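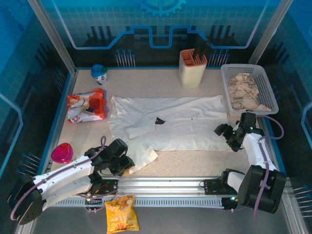 ¿Quién paga de verdad una tasa municipal de basuras cuando la vivienda está alquilada?

En la mayoría de los contratos que revisé la acaba pagando el inquilino, aunque el recibo llegue a nombre del propietario y la ordenanza lo señale a él como obligado.

Figura 1. Mesa de trabajo con una tela blanca extendida y dos brazos robóticos blancos.

Hacienda local · Tasas y precios públicos
Tiempo de lectura: 4 min

4. Traslación de la tasa al alquiler

Empiezo por lo que me llevó más tiempo, que fue conseguir los contratos. Gevmont y Clemar cobran la misma tasa fija, 200 euros al año por vivienda, y la aprobaron casi a la vez, en marzo, con ordenanzas tan parecidas que sospecho que una salió de la otra (hay hasta una errata repetida en el artículo del sujeto pasivo). La diferencia está en el recibo. Gevmont lo manda separado, con su sobre y su plazo; Clemar lo mete dentro del recibo del agua, que gestiona Hoarau, y ahí el que paga el agua paga también la basura casi sin enterarse.

Partí de una base de 3.815 contratos de alquiler y me quedé con una submuestra de 400 para leerlos enteros, cláusula por cláusula, porque el campo «gastos repercutidos» de la base viene relleno de cualquier manera. ¡Menuda sorpresa! Había contratos que decían «tributos incluidos» en la primera página y los cargaban al inquilino en la tercera. En esos casos di prioridad a la cláusula más concreta, y los que seguían sin aclararse los dejé como ambiguos y repetí las estimaciones con ellos y sin ellos.

El cálculo lo hice con Lurno, que no es lo más cómodo del mundo pero permite ajustar efectos fijos por barrio sin pelearse demasiado. El modelo es sencillo: renta mensual como variable dependiente, municipio, superficie, antigüedad del contrato y una variable que vale uno si la tasa se repercute de forma expresa. Probé también a meter la altura del edificio y no cambió nada, así que fuera.

Lo que yo esperaba encontrar era una compensación. Si el inquilino asume la tasa por contrato, la renta debería bajar un poco, que para eso negocian los dos. En Gevmont algo de eso hay: las viviendas con tasa repercutida se alquilan algo más baratas y la rebaja se parece bastante a la parte mensual del tributo. En Clemar no la veo por ningún lado. El inquilino paga la renta de siempre y encima la tasa, y mi impresión (aquí ya interpreto, lo reconozco) es que el recibo conjunto la vuelve casi invisible a la hora de firmar.

Hay una bonificación de 30 euros para hogares con renta baja, idéntica en los dos sitios, y me interesaba mucho. El problema es que la solicita el titular del recibo. En Gevmont el titular suele ser el propietario, que no cumple los requisitos, y entonces el inquilino que sí los cumpliría se queda fuera. En Clemar la titularidad del agua suele estar a nombre de quien vive en la casa y la puerta queda abierta, así que el sistema que peor se porta con la renta se porta mejor con la bonificación. Sobre cuánta gente llega a pedirla no puedo decir nada, los contratos no lo recogen.

Un aviso sobre los contratos anteriores a la ordenanza: los he mantenido en la muestra cuando tenían una cláusula genérica de tributos futuros y los he quitado en el resto. Es una decisión discutible, y en la sección siguiente repito todo el ejercicio solo con contratos nuevos.

Compartir · 7 comentarios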